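Plistgate Community Help › Home & Garden › Paint and Walls

Chalky old wall paint keeps coming off on my sponge. Wash it, seal it or just paint over?

Posted by mossyporch, August 17, 2019

Hi all! First post, long time reader, and I am having way too much fun with this house to be as annoyed as I should be.

We're redoing the upstairs back bedroom, which is going to be a dressing room and sewing room in one. The walls have an old flat paint on them. When I went over one wall with a sponge and a drop of dish soap to get it ready, the water came up cloudy and colored, and my sponge looked like I'd been washing sidewalk chalk. If I rub a dry hand on the wall I get a faint powder on my palm. It isn't peeling anywhere. I tried picking at it near the closet with a fingernail and it doesn't lift in sheets, it just sort of dusts.

The house was built in the thirties but this room was an add-on, and the neighbor thinks it went up in the eighties. The walls are drywall, I'm sure of that much because I've already put a doorknob through one (patched, sanded, very proud of it).

What I want to know is whether I have to wash all of it off before I paint, or seal it with something, or whether a good thick paint will just stick. I have a gallon of Zarkia eggshell in a deep green that I adore and I don't want to watch it slide off in a year. Also, how do I deal with the spots where the old paint is smudgy and marked up from furniture? Do those need anything extra?

Thanks in advance, you people talked me through my whole bathroom without knowing it!

4 replies, 2 marked helpful

Nikau Kerslake
Marked helpful by mossyporch

Oh, I love a chalky wall, because it's such a satisfying thing to fix! You've got old flat paint where the binder has given up, so the pigment is sitting there with very little holding it on. New paint sticks beautifully to the powder and the powder doesn't stick to the wall. So no, please don't go straight over it with the green, however thick it is.

First do a tape test. Press a strip of painter's tape on hard, leave it a minute, pull it off fast. Do it in a few places, and make sure one of them is up high and one is down by the baseboard, which is often worse. If you get a haze of powder on the tape, you seal. If you get flakes, you scrape first and then seal.

Then wash, but gently. You are not trying to remove the paint. You'd be there until Christmas and you'd soak the paper face of the drywall. Dry brush the walls with a soft broom or a vacuum with the brush head on, then wipe down once with a sponge that's been wrung out nearly dry. Change your water often. When the bucket looks like milk, it's putting more on the wall than it's taking off. Stop when a dry hand comes away mostly clean and let the room sit overnight with a window cracked.

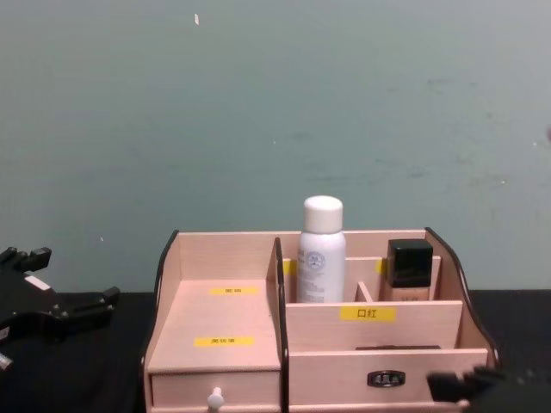
After that comes the part that does the real work, and that's a penetrating or bonding primer. Look for one that says it's for chalky surfaces right on the can. I used Nepia in my hallway and was thrilled with it, but plenty of them will do the job. It goes on thin and soaks in a bit, and it glues the loose stuff back down. One coat over everything, cut in the corners with a brush, roll the rest, and don't keep going back over an area once it starts to set up. I went back and forth over one spot above my stairs like I was icing a cake and dragged the old paint right up into the roller. I had to sand that patch and start again.

Do the tape test again on the primed wall the next day. If the tape comes off clean, go ahead and open that green!

On your smudges: furniture scuffs and hand marks mostly vanish under primer. The ones to worry about are anything greasy (around the light switch, behind where a headboard stood) and anything that looks like a brown ring from water. Grease wants a wipe with a degreaser and then a rinse. Water rings want a dab of stain-blocking primer before the main coat or they'll come ghosting up through your lovely color. Black rubbery marks I just take off with a melamine sponge, lightly.

With a deep green, ask the paint counter to tint the primer toward gray. I had never heard of this until last year and it saved me a whole coat in the dining room. Deep colors over stark white take forever to cover and you can see every thin patch by lamplight.

Have fun, and post how it looks when you're done. A sewing room in dark green sounds heavenly!

tallbob

just paint it. did my whole rental in 2 days no primer and its fine. people overthink this stuff

hemlock_and_rye
Marked helpful by mossyporch

Agree with Nikau on all of it, and I'd skip tallbob's way unless you're moving out soon, sorry Bob!

A couple of additions. If your neighbor has the date wrong and that room is older than the eighties, get a lead test done before you sand or scrape anything. The hardware store near me sells swabs, though sending a chip to a lab is more reliable. Dry dust from old paint is the thing you really don't want in a room where you'll be handling clothes and fabric. You said it dusts when you rub it, so I'd do this before the vacuum comes out too.

Second, check what the closet wall is doing on the other side. My chalky wall was chalky in just one corner and it came down to a slow leak from the gutter outside. Painted it twice before I figured that out. If your powder is much worse in one place, feel for cool or damp there after a good rain.

For the roller I like a 3/8 nap for smooth drywall with eggshell. Cernex makes a microfiber one that hardly sheds at all and I get weirdly excited about it every time I open a new one. Wash it once before you use it and let it dry, and any loose fuzz goes down the drain and stays out of your paint.

Room temperature matters as well. I painted in a closed-up room in August once and it was setting up on the roller before I got it to the wall. Start early in the morning.

mossyporch

You are all wonderful! Tape test done: powder everywhere, no flakes, and worst by the baseboard exactly like Nikau said. Lead swabs are on the list for tomorrow and I won't touch the walls again until I've got a result. Bob, I admire your confidence. Will report back on the green.

Was this page useful? 27 of 30 readers said yes.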